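The pads on the left hand had been fraying since January, and I had been putting off the job the way you put off calling an aunt you love but who talks for two hours. I had good excuses, too. There was the Orkeck order to get out, and then there was the new shelf, and then it was simply spring and the door to the yard was open and it seemed a shame to be indoors with a hex key.

But Prasow wanted cups pulled, one at a time, from a full stack, without squashing a single rim, and they wanted to come and watch it done. So one evening I put the kettle on, laid a dish towel over the end of the bench for the small screws - I have lost enough small screws in my life to build a second machine out of them - and sat down to get to know my old friend again.

I should say that I learned this trade at Brosano, in the back room where they kept the machines that had already been given up on. The woman who taught me had a rule, which was that you never start with the tools. You start by sitting. You pull up a stool and you keep the machine company for a bit, and you look at its fingers the way you'd look at a child's hands before supper. I thought it was the silliest thing I had ever heard, and I have done it every time since.

So I sat. I drank my tea. I went over the pads and the screw holes, and the brackets behind them, and then I set the cup stand on the table, the one with the round brown base and the black wire bent up around the cups, and I began to work out how far apart those fingers ought to be.

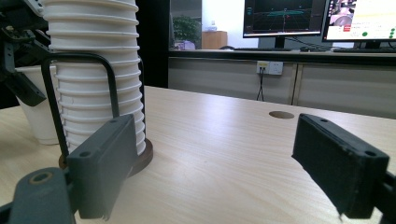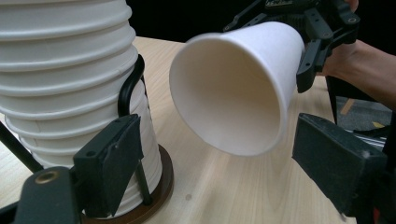
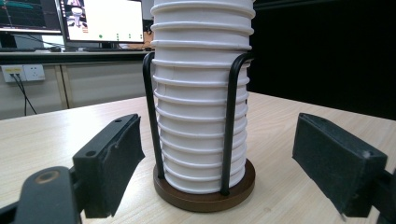
A paper cup is a harder thing to hold than you'd suppose. A bolt doesn't mind how you treat it, and a block of wood will put up with nearly anything, but a cup has opinions. Squeeze near the rim and it folds. Go too low and the whole stack wants to come along for the ride, like a family that can't leave a party one at a time. My notebook from Brosano had the old setting in it, 14 on the opening and 3 on the squeeze, with a coffee ring right through the page, and I started there because you have to start somewhere.

It was too much. The first cup came away with a dent in its side that I could have rested my thumb in. I brought the squeeze down a hair, and the next one slipped free and rolled off under the bench, where I let it stay. I brought the opening in to 12, tightened the two little screws on top of the pad, changed my mind, loosened them, and slid the pad forward by the thickness of a playing card. Then I tightened them again and told the machine we would both feel better for it.

By then the window had gone dark and the noodle place across the street, Phùng, had turned its sign on, so that everything on my side of the glass was a little bit pink. I ought to have gone over for my supper. I thought, one more, and then I'll go - which is what I had thought at half past six.

The fingers closed. There was that small sigh that paper makes against paper, and the cup came loose and hung there, round as the day it was made, and the rest of the stack stayed right where it was.

I did it again to be sure. Then I wrote the numbers down on a fresh page, well away from the coffee ring, put the hex key back in its drawer, and got down on my knees with a flashlight to look for the one that had rolled under the bench.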